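Speaker notes: Teaching outdoor chores by remote control
Foltico workshop, Avusville, 23 September 2022
Slot: 31 minutes, questions included. Slide numbers in brackets.

[1] Title. Say who we are in one sentence and move on. The project is called Ibarra. The simulator is Mokex. Both names come up again, so say them slowly.

[2] What the talk covers. How we collect demonstrations for two-arm garden tasks by remote control, what we log, and which demonstrations we throw out. Training results are in the second talk from our group. If someone asks about policy scores now, send them there.

[3] Why the work is in simulation. A real yard changes with the light and the weather, and a reset takes a person with a broom. In Mokex the reset is one key press, and we can return to any saved start state. Admit the cost: contact between a gripper and soft leaves is poor in every simulator we have tried, ours included.

[4] The garden. Leave this slide up while describing the controls.
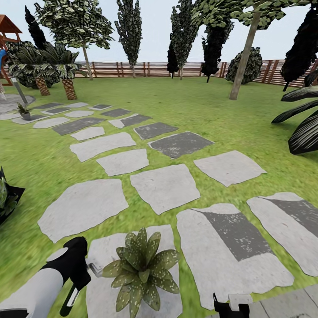
Operator view, Ibarra garden set. Both grippers, with the succulent on the near stepping stone.

The operator holds one hand controller per arm. Squeeze the trigger to close, let go to open. Controller motion is scaled down before it reaches the arm, and there is a clutch button so the operator can pause, bring the hand back to a comfortable place and continue. Mention that new operators forget the clutch and run out of reach. Their recordings show it as a long stall with the elbow straight.

Point out the background only if asked. The fence, the trees and the playground are there so the vision model does not learn to expect a blank horizon. They have no part in the task.

[5] Hand guiding compared with remote control. We started with hand guiding on the bench arm in March. Good force feel, and people learn it quickly. Two problems. The person's body blocks the camera, and moving two arms at once by hand is hard for one person. We collected 38 demonstrations that way and kept them for the grasp study only. Everything after that is remote.

(Pause here. Someone usually asks about force feedback. Answer: our controllers buzz on contact, nothing more.)

[6] Working close to a plant. Approach height matters more than speed. We ask operators to stop above the leaves, line up, then go down in one motion. Small corrections near the leaves produce noisy labels, and the model copies the noise.

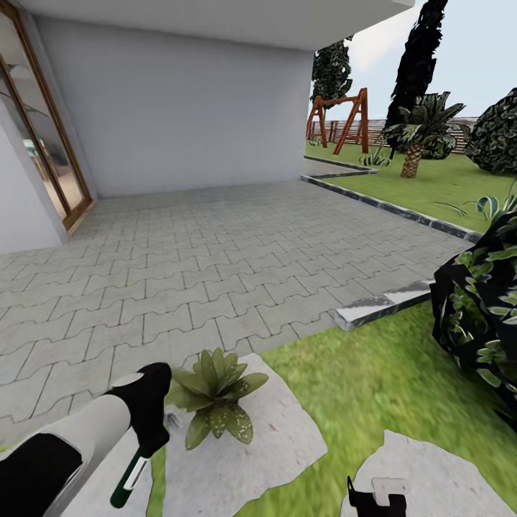

Wrist angle is the second thing to watch. With the object held in the left gripper and pointed at the ground, a small turn of the wrist moves the lower end a long way. We log the wrist at full rate for this reason and downsample only the base and the shoulder.

The idle arm also gets logged. Early on we dropped it from the data when it did nothing, and the trained policy let it drift. Now "hold still" is recorded as an action like any other.

[7] Filtering. Total so far is more than 500 demonstrations across the garden tasks. A demonstration is rejected if:
the object leaves the gripper before the release command
either arm touches the paving
the operator uses the clutch during the final descent

The last rule annoys operators. Keep it anyway — a clutch pause at that point leaves a gap in the motion that we have not been able to smooth over.

[8] Operator practice. Each operator does 3 warm-up runs that are never saved. Same start state each time. After that the start state is drawn at random, with changes to plant position and sun angle.

[9] Open problems. Leaf contact, as above. Depth judgment on a flat monitor: operators tend to stop high. A headset helps, but people tire sooner and sessions get shorter. We have not settled this and would like to hear from groups that have.

[10] Contact slide. Leave it up during questions. The backup slides on controller scaling and log format start at 12; slide 11 is blank on purpose.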